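Robots on the picking floor: your questions

Questions from the Katbridge returns hall, January round

Since the noticeboard went up by the lockers we've had a lovely stack of cards, some signed, some very much not. I've grouped the ones that ask the same thing in different words. If yours is missing, it was probably about the car park, and I've passed it on.

What is Pamora?

Pamora is our name for the mixed-goods picking project. It covers the robot arms, the software that decides what to pick up, the new bins and, just as much, the new rota. The arms take items out of a bin one at a time and put them where they need to go. They don't open parcels, they don't judge whether something can be resold and they don't talk to customers. Those are still our jobs.

Why start with returns? Isn't that the hardest bit?

It is, and that's why I'm so keen on it! In outbound, a box is a box. In returns you get whatever people have sent back, in whatever order it arrived, and the next bin has nothing in common with the last. Returns is also where we've had the most sore wrists and shoulders, going by the accident book and by what people tell me at break. Reaching down into a deep bin, hundreds of times a shift, is a rotten way to spend a working life. If we can hand over that one movement and keep the rest, I'll be very pleased.

Which jobs change first?

Bin emptying at the two north benches. At the moment each bench has one person lifting items out and another grading them. Under Pamora the arm lifts, and both people grade, with one of them also looking after the cell. We call that second role cell lead. It goes round the team week by week, so it doesn't belong to anyone for good, and you can say no to it without giving a reason.

Will anyone lose their job over this?

No one on a permanent contract will be let go because of Pamora. That's written into the agreement with the staff forum, and there's a copy in the blue folder in the canteen. I know people want more than that, so let me be plain about the part that is less comfortable: we expect to take on fewer seasonal pickers next winter. We don't have the number yet. When we do, it will go on this page before it goes anywhere else.

How fast is it, compared with us?

Slower than a good picker, for now. In the last full trial shift the north benches cleared 940 items with the arm doing the lifting. The same benches, staffed the old way, cleared 1035 on a comparable shift. I'm happy with that gap. The arm was stopped several times so people could ask questions and try the controls, and I would far rather have a shift full of questions than a tidy number.

What does it practise on?

Ordinary things, the odder the mix the better. A practice bin needs shapes that don't agree with each other, so that whatever grip suits one is wrong for its neighbour. Thin flat things hugging the bin wall are a pain, and so is anything with bristles. Please keep bringing in bits and pieces from home for the practice box by the stairs. Nothing with glass in it, and nothing you want back in one piece.

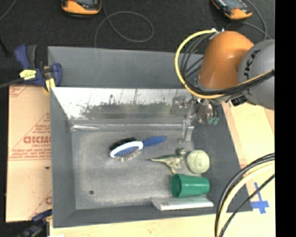
Lilla Csonka

I look after training for the project, and the mix with the hairbrush, the green cup and the little dinosaur on its side is my favourite kind. Look at the brush: a handle you could pick up easily, and bristles on both faces of the head. The cup is lying down with its mouth to one side, so there's a choice between going for the rim and going round the outside. The dinosaur has legs, a long tail and no obvious place to hold it at all. You and I would sort that lot without a thought. Working out what our hands know already is the most enjoyable part of this job – and several of the best ideas so far have come from people who've been emptying bins here for years.

What happens when it can't pick something up?

It tries again, up to 4 times, and then it stops and lights the amber lamp. The cell lead presses pause, waits for the lamp to go steady, and takes the item out by hand. It goes in the grey tray marked "tell Lilla". I do go through that tray, every shift, and I love it. Please add a slip saying what you think went wrong. "Too slippy" is a perfectly good slip.

Is it safe to stand next to?

Stay behind the yellow floor line while the arm is moving. If you cross it, the arm slows and then stops. That isn't a telling-off and it doesn't get recorded against your name. There's a red stop button on each side of the cell and anyone may press it, including visitors and agency staff on their first day. You will never be asked to justify pressing it. Restarting is different: only a trained cell lead can do that.

Long hair tied back, lanyards off, sleeves above the wrist or buttoned.

Does it record us?

The cell's camera looks down into the bin. Hands and sleeves do get caught when somebody clears a jam. Pictures are kept for 80 days so we can look at failed picks, and then they're deleted. They can't be used for timekeeping, for performance reviews or for settling who left a mug on the bench. The forum reps can ask to see what's stored whenever they like, and two of them have already done so.

Will my target go up?

Not during the trial. Targets at the north benches are switched off altogether. Afterwards they'll be set again from scratch with the forum, and the grading target will be kept separate from anything the arm does. If the arm is having a bad day, your figures won't have a bad day with it.

Do I need to be good with computers?

No! If you can work the label printer you are already overqualified, as that printer is much worse. The training is two mornings, paid, in normal hours. The first is mostly walking round the cell, asking things and pressing stop. On the second you load a bin, run it, clear a jam and hand over to the next person. There's no written test. If you'd like a third morning, just ask, as plenty of people do.

Is there more money in it?

Yes, a cell lead gets the same hourly supplement as a first aider for each shift they do. If you're already a first aider you get both.

I like lifting. It keeps me moving. Can I stay as I am?

I had three cards saying this, and it's a fair point. Grading is a standing-still job and eight hours of it wouldn't suit everybody. The south benches will carry on as they are through the whole trial, and you can ask to stay there. For the north benches we're swapping people between grading, restocking and the cell every two hours, and Lilla Bárány in occupational health is keeping an eye on feet and backs as closely as on wrists. Tell her if the swap is too long or too short. It began at three hours and was changed after the first fortnight.

Two Lillas?

Two Lillas. Csonka for robots, Bárány for knees. The post gets mixed up and we're used to it.

Who mends it?

Small things, such as changing finger pads or clearing the bin sensors, are done by our own technicians, who've all had the course. Bigger repairs go to Fekete, the firm that put the cell together. Two of our technicians have been over to their workshop and came back with a great many photos of cable routing, which they will show you if you stand still.

Is it noisy?

Less than the conveyor. You'll hear a hiss and the odd clunk. Ear protection rules for the hall haven't changed.

What about Skisness?

Our colleagues at Skisness get their first cell after our trial ends, and they'll start with what we've learned. Several of them are coming over to spend a shift at the north benches. If you're on that shift, please tell them the truth, grumbles included. They'll be asking about breaks, noise and the two-hour swap, and they'd rather hear it from you than from me.

What if the trial goes badly?

Then the cell comes out and the benches go back to how they were. The forum and the management team make that decision together, and injuries and staff feedback carry as much weight as the item count. I'd be sad, obviously, but I'd want it done properly.

Can my kids come and see it?

Family afternoon, yes, from age eight, with closed shoes. They can choose things for the practice bin. I'm already looking forward to what they pick.

Where do I send more questions?

Cards in the box by the lockers, or catch me at the north benches, usually early shift. Forum reps will take questions for you if you'd rather not put your name to one. New answers get added at the bottom of this page.

Last updated 2023-01-15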